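Call for Participants: Household Water Use and Dishwashing Habits Study

Wusturdale Center for Domestic Water Research, Skedden office 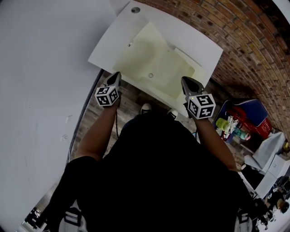
The Center is recruiting adults from 24 households for a study of water consumption at the kitchen sink. The study compares metered use with what residents report in a written diary. Data collection begins in October and runs for six weeks per household.

Eligibility

Applicants must be 22 or older and live within the Skedden water service area. The home must have a single kitchen faucet with an accessible shutoff valve under the sink. Renters may apply with written permission from the landlord. Homes on a private well are not eligible.

What participation involves

A technician installs a Kodix inline flow meter on the hot and cold supply lines. Installation takes almost two hours, and an adult must be home. Participants then:

record each dishwashing session in the paper diary (start time, method, number of people at the meal)
leave the meter in place and report any leak the same day
complete a short interview when the meter is removed

Dishwashers may be used as normal – note each cycle in the diary. Faucet aerators should not be changed during the study.

Compensation

Payment is made by check after the diary is returned. Partial payment applies if a household withdraws early. Plumbing repairs resulting from the installation are covered by the Center.

How to apply

Request a screening form from Salamatu Ogunleye, Recruitment Desk, Akpan Building, Skedden. Forms must be received by 9/7/21. Questions about the meter or the installation go to Senad Nikolovski at the same address.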